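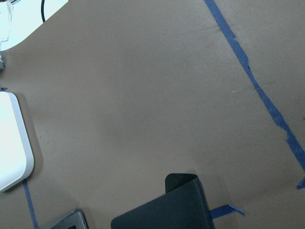
Photo: Kwesi Ofori

From: Kojo Zakaria
To: Carneck list
Date: March 27, 2022
Re: Shirt order for the reunion

Kwesi Ofori wrote:
> Esberg can do the sweatshirts in the dark green, but they need at
> least 70 of them to hold the price. Short sleeves have no minimum.
> Do we want the joke on the back again or just the name? My cousins
> in Londby say the joke has had its day.

Hello Kwesi, and hello to everyone else who is still reading these!

Thank you for calling Esberg, I know they can keep a person on the line for a good long while. I would love the sweatshirts, and so would my wife (she still wears hers from the first reunion, cuffs gone and all), but August in Carneck is no time for long sleeves and I can't see us getting to 70. Could we go with the short sleeves in the same green and let the sweatshirt people order their own through Tsikata? They print one at a time, a bit dearer, and the neck runs tight, so go up a size if you have a head like mine.

As for the joke, well, I'm fond of it. My uncle came up with it in the car on the way to the first one and laughed so hard we had to pull over. But I do see that the younger ones have to have it explained to them, and by then it isn't much of a joke, is it? Maybe put it small, down by the hem, where those of us who like it can find it.

Please send Kwesi your sizes and not me, I lose things. Kids' sizes go by age at Esberg, so for the little ones give the age too.

Love to all in Londby, and tell your mother I still have her cake tin.

Kojo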